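Properties > Rarncombe > Inspections > Room-by-room checklist

Rarncombe: spring safety inspection, checklist with comments

Date of inspection: Thursday, May 18, 2023
Covers: ground floor, first floor, rear stairs, yard. The Mocanu unit next door has its own sheet.
Key: OK = no action. MINOR = put right at next visit. ACT = put right before the room is used again.

1. Ways out

1.1 Front door opens fully from inside without a key. OK
1.2 Rear door opens fully from inside without a key. MINOR. The bottom bolt is stiff and needs a shove. It was the same in November. Plane the door edge, don't grease the bolt again.
1.3 Corridor clear for its full width. ACT. A folded clothes airer and two chairs were standing outside the meter cupboard. Moved during the visit, but they need somewhere else to live.
1.4 Exit signs lit. OK
1.5 Rear stairs, handrail firm. OK. The third bracket up has a new screw and is holding.
1.6 Rear stairs, treads. MINOR. The nosing strip is lifting on the top step.

2. Fire

2.1 Alarm test from the hall call point. OK. Heard in every room with the doors shut.
2.2 Extinguishers on brackets, pins in, gauges in the green. OK
2.3 Fire blanket in kitchen. MINOR. It is hung directly over the hob. Move it to the side of the door.
2.4 Fire doors close by themselves. ACT. The kitchen door stops short of the frame by a finger's width. Adjust the closer. Take away the wedge, which has come back since the last inspection.

3. Work tables and desks

3.1 Tables steady, feet level. OK
3.2 Cloths and covers lie flat and don't hang low enough to catch a knee or a chair arm. OK. Cloths are allowed on desks in the front room so long as no heater or soldering iron is used there.
3.3 Plastic wrapping and film cleared at the end of the day. MINOR. Film gets under chair castors and on to the floor by the door, where it is slippery. The bin in this room is too small for the amount of packaging. Swap it with the one from the upstairs landing.
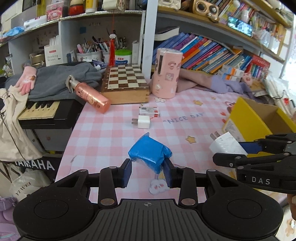

3.4 Knives and scissors put away. OK. All in the drawer with the blade guards on.
3.5 Lighting good enough for close work. MINOR. One tube flickers at the window end. Replacement tubes are on the shelf above the boiler.
3.6 Chairs. OK, apart from the grey one with the split seat. Label it and put it out for collection.

4. Electrical

4.1 Fixed wiring report in date. OK. Copy is in the Arari folder.
4.2 Portable items tested. MINOR. The sheet lists 152 items and 11 of them have no label. Most of those are phone chargers brought from home. Either test them or ask people to take them away.
4.3 Extension leads. ACT. One four-way lead was plugged into another behind the printer. Separated during the visit. Ask Renex for a price on a second double socket on that wall.
4.4 Fuse board accessible and labelled. OK. Circuit 7 still says "old kiln". Relabel when convenient.
4.5 Heaters. OK. Both unplugged for the summer. The 1000 watt one has a scorched plug and should not come out again until the plug is changed.

5. Bottles, sprays and cleaning products

5.1 Everything in its own container with its own label. OK
5.2 No drinks bottles used for anything other than drinks. OK
5.3 Labels can be read by the people using the product. MINOR. Where the printing on a label isn't in English, keep an English sheet for it in the cleaning folder, with what to do if it gets in the eyes. The folder has sheets for bleach, descaler and floor cleaner only.
5.4 Sprays put back in the cupboard after use. MINOR. The cupboard is at the far end of the building, so they tend to stay where they were last wanted. A lidded box on the front room shelf would do. 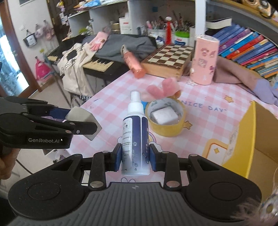

5.5 Bleach and descaler on separate shelves. OK
5.6 Gloves available in two sizes. MINOR. Large only.

6. First aid

6.1 Box in place and sealed. OK
6.2 Contents in date. MINOR. Eyewash expires this summer. Order two.
6.3 Accident book. OK. One entry since the last inspection, a bruised shin from the yard gate.

7. Yard

7.1 Gate latch. ACT. It drops open in wind, see 6.3. Fit the new latch, which is already in the tool cupboard.
7.2 Drain cover. OK
7.3 Outside light. OK. The timer is an hour slow.

ACT items to be signed off on the front sheet as each one is finished. MINOR items carry over to the November inspection if still open.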